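Festival notes, Saturday, August 27, 2022

Tickets for the Vesel Late Summer Festival went up on Monday, and I have already spent more than I told my sister I would. The program runs nine days this year, mostly music and dance, with a bit of puppet theater in the courtyard behind the Jarex building for anyone bringing kids.

I'm most excited about Kalevi Väisänen, who is bringing his string quartet back after that lovely candlelit concert in February. They'll play two nights at Kisturari Hall -- go for the second if you can, as he's adding the long piece he wouldn't give us last time!
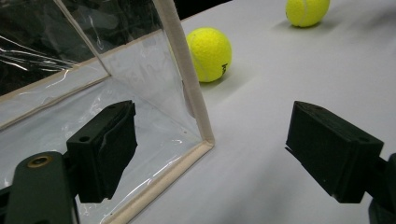

Seats in the side balcony are cheaper and the sound up there is great, but the stairs are steep and the bar closes at intermission. If you want to eat first, book early. The place on the corner only has four tables outside (and I plan to be at one of them).

The Hoarau dance company opens on the middle weekend with a new work, four dancers and no set at all. I caught an open rehearsal and came out grinning.

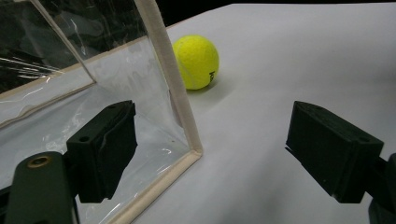

Hoarau's dancers are also giving a free outdoor class the morning after they open, on the grass by the river. No experience needed, just flat shoes and water. Bring a tennis ball too, a bright yellow fuzzy one like this is perfect, for rolling out your feet when it's over. Mine were sore for days after the last one -- worth it, though. Sign up at the box office, same window as the tickets.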